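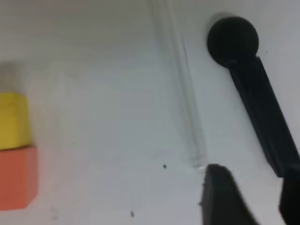
Sowmya Kurian wrote to us after our March piece on play shelves to say that blocks should be kept with blocks, that anything else on the same table is clutter, and that glass has no business near either. She asked if we had talked to anyone who lends the things out and has to get them back in one piece.

We put her letter to Liya Alemayehu. She has run the object library at Pedwood for 11 years, lending mixed boxes to schools, playgroups and aged care homes. We met in the back room on Aug 30, 2018, between the morning returns and the afternoon pick-ups.

"She's half right," Alemayehu said when she had finished reading. "The glass doesn't go to the little ones. It never has. The rest I don't agree with."

The catalogue stood at 894 items that morning. It has been heading for 1,000 for a long time and keeps slipping back as pieces are worn out or withdrawn. Blocks are the largest group. They are listed by colour and shape, then by the box they travel in, and Alemayehu will not lend a block that has lost its number.

The white tabletop where returns are laid out was chosen by Wondimu Chala, who does the repairs. The old one was brown and he kept missing chips and hairline cracks. Alemayehu said she disliked the white at first. It shows every smudge, and it has to be wiped down several times a day.

"You put a yellow block on it, or an orange one, and you can see the edges straight away," she said. "Clear glass is harder. A tube on white is just two grey lines. Wondimu runs his finger along it and then holds it up to the window."

Pale blocks are a nuisance for a similar reason. They get left behind on light-coloured tables and turn up at the borrower's place weeks later. We asked whether she had thought of dropping them from the sets.

"People ask for them," she said. "The bright ones get built with first and then somebody wants a plain one for the top. I'd have complaints."

The square-sided blocks came from a firm called Stiltach, which supplied most of the early stock. The angled ones, with more faces, were bought later from Filtwood. Alemayehu said the two kinds were never meant to go together and the sizes do not match. She started boxing them together when a playgroup sent back the wrong pieces in the wrong boxes and added a note saying the children had liked it.

"With a matched set they make the tower and they're done," she said. "With the mixed box they have to look at what they've got. Which face is flat, which one leans. Some of them only line the pieces up along the side of the table, and that's fine with me too."

Hamdia Yimer packs the outgoing boxes and joined us for part of the conversation. She said the adult boxes are the ones that need care. These can include glass, and each tube goes in its own sleeve, never loose beside a block.

"A block will roll onto a tube if you let it," Yimer said. "I pack the tubes last and lift them out first. If the borrower does it the other way round we hear about it."

There were 4 breakages last year, all of them glass and all in transit. None happened at a borrower's table. Alemayehu keeps the record in a notebook by the door and read the entries out to us. She has since asked borrowers to collect glass in person.

On Kurian's point about clutter, she was more sympathetic than we expected. She said a table can hold too much, and that she tells new borrowers to put out less than the box contains and keep the lid on the remainder.

"A few blocks and one thing that isn't a block," she said. "A handle, a ring, something like that. Leave room in the middle so there's somewhere to build."

Cleaning is done with warm water and a soft cloth. Blocks are dried standing up with a gap between them. Tubes are dried lying down on a towel. Anything with a rough edge goes into Chala's tray and stays off the shelf until he has signed the card.

Mixed boxes can be borrowed for a fortnight and renewed once. Requests for the adult boxes go to Hamdia Yimer at the Pedwood counter.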